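Peg insertion, batch two

The second batch of demonstrations for the Griner task is finished: 183 episodes in simulation, all teleoperated, each one a red peg picked off the surface and carried to the slanted block. The first batch had 40, and the policy trained on it was poor in a consistent way. It reached for the peg well enough, closed the fingers a little early, and then carried on toward the block with nothing in hand.

I blame the data. In the first batch I started almost every episode with the gripper already near the peg, so the approach was short and the grasp took up only a few steps. For batch two the peg's start position is drawn at random, and I slow down over the last stretch before closing.

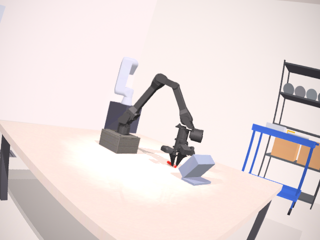 Jeptoo Makokha wrote back after reading my notes that slowing down by hand would only teach the policy to hesitate, and that I should record at normal speed and weight the grasp steps in the loss instead. I may try that on a copy of the set.

Logging is at 10 Hz, down from the rate I used before. Each step stores joint positions, gripper opening, the commanded action and the rendered views. Gachanja, my replay script, then runs every episode again from the stored actions and rejects any where the final peg pose drifts from the recorded one.

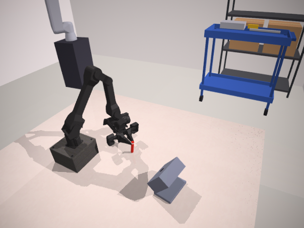
Rejected episodes go into a separate folder – I don't delete them, as a few turned up a bug in how contact was reset between runs. Failed grasps followed by a clean second try stay in the main set. There were about 10 of those, and I would like more.

Training on the full set starts tonight with the same settings as before, so that only the data changes. Camera angles stay fixed until batch 3.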